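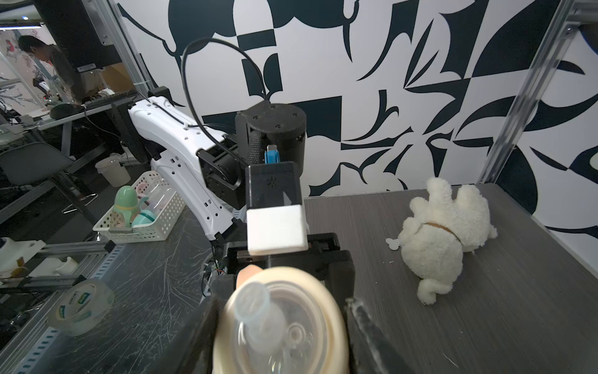 How to Take Apart, Sort and Reassemble Straw Bottles

Last updated Jul 25, 2025, by Lorenz Tanner

This page covers baby bottles with a screw cap, a silicone straw spout and an inner straw with a weighted end. The steps assume the bottle is empty. Wide-neck bottles with a plain nipple follow the same order, minus the straw.

What you need

A clear table or counter
A basket with holes in the sides and bottom
A bottle brush and a thin straw brush
Dish soap and a basin used only for bottle parts
A clean dish towel or drying rack

1. Remove the cap

Hold the bottle by the body, not by the handles. On most models the handles are part of a separate collar that sits on the shoulder, and turning against them loosens the collar before the cap. Turn the cap counterclockwise and lift it straight up. The inner straw comes out with it on some models and stays in the bottle on others.
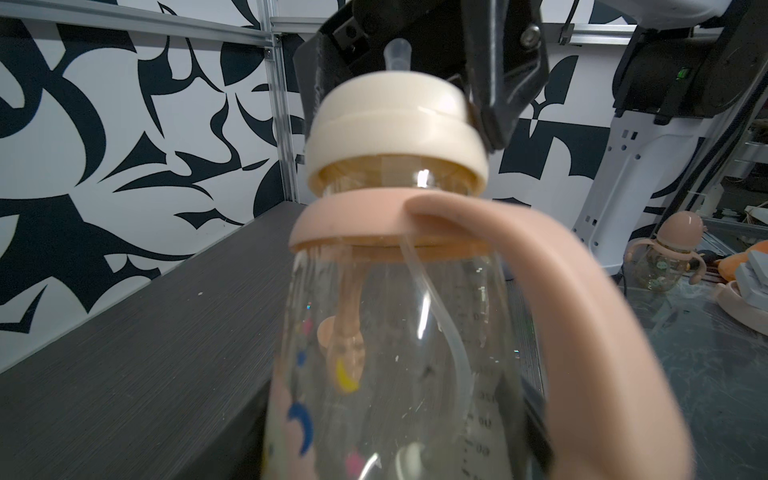

Cream cap, pink collar with handle, straw inside the bottle.

2. Separate the straw

Pull the inner straw off the underside of the cap with a straight pull. Do not twist it, as thin silicone tears at the joint. Slide the weight off the end if your model allows it. Push the spout out of the cap from the top with your thumb – pulling on it from below stretches the rim and it will leak later.

If there is a valve, take it out now and put it in a small dish. Valves go missing more often than any other part.

3. Sort before washing

Put caps and collars in the basket, bodies next to it, and silicone parts in the dish. With more than one bottle on the table, keep each brand together. Threads that look the same often are not, and a cap from an Esa bottle will start on a Flurkis neck and then jam.

4. Wipe the work surface
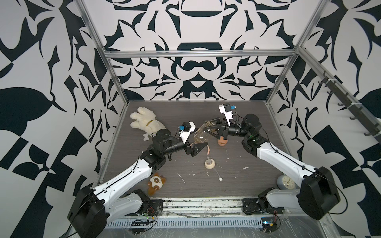 Bottle parts pick up whatever is on the table, and silicone is the worst for it. Wipe the surface with a damp cloth, let it dry, then wipe again with a dry one. Dark wood grain has one advantage: white specks, thin strands and crumbs are easy to see on it, as they are on this floor board. Look across the surface at a low angle toward a light. Paper towels leave fibers of their own, so use a woven cloth for the second pass.

Small parts should go on a towel or in the dish, never directly on the board. 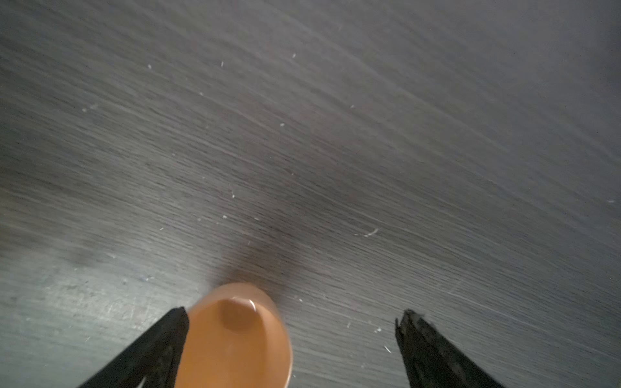
Dust and fibers on dark wood grain, with a rounded orange-tan piece at the bottom.

5. Wash and dry

Use hot water and dish soap. Run the thin brush through the straw from both ends. Rinse until the water runs clear and stand the bodies upside down. Check the bottle maker's sheet before using a dishwasher or sterilizer. Printed bodies usually last longer if washed by hand.

6. Reassemble

Fit the valve first, then the spout, then the inner straw. Seat the collar on the shoulder, drop the straw in and turn the cap clockwise until it stops. Fill with 80 ml of water, close the bottle and hold it upside down over the sink for 5 seconds. If it drips, take the spout out and seat it again.

Thanks to Burgi Ruchti for the correction to step 2.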